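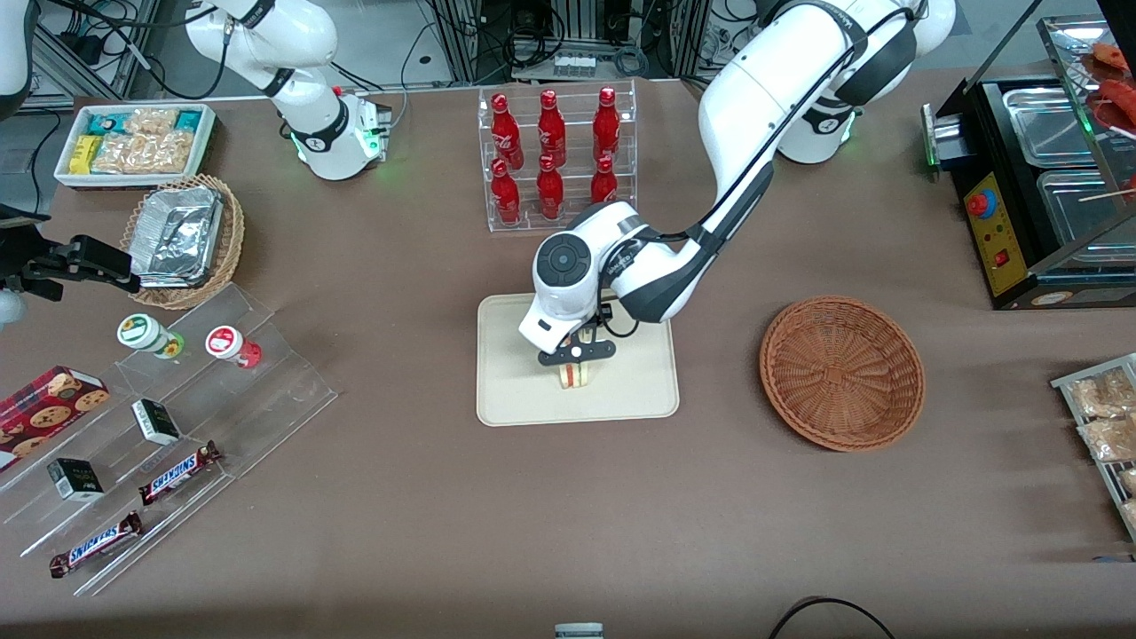 Sandwich, tray and bottle rack on the snack table at Lerkasside.

Progress report to the Dornholm fund, Sat 4 April

Dear Marijke,

What a good few weeks we've had with the snack corner! The table has its brown covering now, and the tiered rack was well worth the money: six red bottles in two rows, and you can read the whole selection from the doorway. The food warmer sits at the end with the sausages on sticks behind glass, and the packaged snacks have their own wire rack beside it, so people find things without asking.

Sandwiches go out on the beige tray. Siwan would like a second one for busy afternoons, and I agree with her. The round wicker basket is meant for fruit, though Thijs is still arguing for bread rolls (we'll try both and see what gets eaten).

We served 1089 snacks in the first period and have spent 419 euros of the grant, with 143 still set aside for cups and napkins. Two things remain open: clearer price cards, and a lower shelf for anyone who can't reach the back of the table easily. Frans has measured up for the shelf and hopes to fit it in May.

Do come and have a sausage with us!

Nathalie Vermeulen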